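Features > Home and Living > Housework

Last updated: 3/22/23

The long life of the long handle

For most of its history the household dustpan had almost no handle at all. It was a flat scoop of tin with a stub at the back, and whoever used it went down on one knee, or both, for every room in the house. Sweeping could be done upright. Finishing the job could not.

Long-handled pans existed, but they were for other places: station platforms, cinemas, barber shops, the aisles of markets. They were heavy and often had a hinged flap that swung shut when the pan was lifted, so that a person could walk from one pile to the next without spilling the last. They were tools for people who were paid to sweep, and few shops stocked them next to the washing-up bowls.

That has changed slowly over the past twenty years. The reasons have more to do with floors and flats than with dustpans.

Carpet out, hard floors in

A house with fitted carpet needs a vacuum cleaner and not much else. A house with tile, lino or boards needs something for the crumbs under the table at eight in the morning, when a vacuum cleaner is too loud and too much trouble to get out. As carpet went out of hallways, then living rooms, then bedrooms, the small sweep came back. People who had not owned a broom since their student days bought one.

Homes got smaller too, and cupboards with them. A full-sized broom needs a tall space to stand in. A pan and brush that clip together can hang from a hook behind a door, and this is now how a great many are sold.

Sudar, which began as a maker of garden hand tools, added its first upright sweeping set as a sideline. The set was made from leftover parts: the tube came from a lawn edger and the pan from a compost scoop. It sold 620 in the first February, mostly through hardware shops, and the firm has made one version or another ever since. The present model has a lighter tube and a pan with a rubber lip.

The lip matters more than anything else on the tool. A hard plastic edge will sit flat on a new floor and then, after a year of being knocked against skirting boards, it will not. Dust slides under it and leaves the thin grey line that everyone who sweeps knows. A soft lip bends to the floor, but it also wears, and on cheaper pans it is glued on and peels at the corners. Priron moulds its lip and pan in one piece, using a thinner wall at the front. It costs more to make. The firm's buyers complained about the price for two seasons and then stopped.

How long is long enough

The length of the handle is harder to settle. At 90 centimetres, a pan can be used by most adults with only a slight bend. Shorter than that and the back begins to do the work. Longer and the pan becomes difficult to steer, as a small movement of the wrist turns into a large one at the floor.

Families complicate this, as one tool has to suit everybody who lives with it. A handle that is right for a tall man is awkward for a ten-year-old whose turn it is to do the kitchen. Some makers sell tubes in sections that screw together. These solve the problem of height and bring in another, as the joints work loose and the pan begins to twist in use. Owners tend to wrap the joint in tape and carry on.

There is also the matter of the brush. An upright set can come with a broom of the usual width or with something much narrower. The narrow ones cover less ground but get behind the toilet, between the bath and the basin, and along the grout. In a small bathroom a wide broom mostly pushes things into corners it cannot then reach. Stiff bristles shift grit but flick it about. Soft ones hold on to hair and have to be picked clean by hand.

Plenty of people own the tall set and still sit or squat to use it, particularly in bathrooms, where the last of the mess is small and close work is easier than standing. Makers have noticed this, and several now put a shaped grip at the end of the tube that can be held from more than one angle. 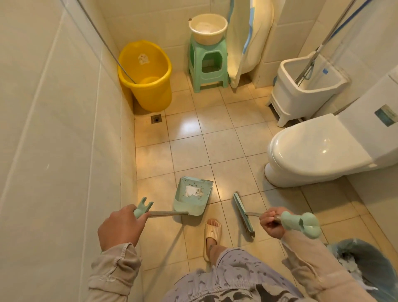 A mint-green dustpan and narrow brush on a tiled bathroom floor.

The brush town

Lương has made brooms and brushes for longer than anyone there can put a date to. The older workshops use grass and palm fibre, tied by hand, and sell mainly to nearby markets. On the other side of the river are the newer ones, which buy in plastic filament and press it into moulded heads. One of the larger sheds runs 339 heads through a single machine before it has to be stopped and cleared of trimmings.

The two sides trade with each other more than visitors expect. A plant fibre broom is better on a rough yard, and most of the plastic workshops keep one by the gate. Coloured sets, with pan and brush to match, are made only on the newer side. Pale greens and greys sell best abroad and hardly at all in the town, where people prefer red because it is easy to find.

Keeping one going

A decent set should last for years, and most are thrown away for faults that could be put right. The repair shop in Asach mended 278 household tools last year, and brooms and pans made up a fair share. The usual trouble is a loose socket where the tube enters the pan. A short screw and a washer will hold it, provided the plastic has not split.

Bristles that have bent to one side can be brought back by standing the head in hot water from the tap and leaving it to dry with its weight off the floor. Boiling water should not be used on plastic. The pan itself needs washing more often than it gets it - fine dust sticks to static, and a rinse with a drop of washing-up liquid helps the next load slide off.

Storing the brush with its bristles down ruins it faster than use does. The hook at the end of the handle, or the hole where a hook should be, is there for that, and a nail in the cupboard wall does just as well.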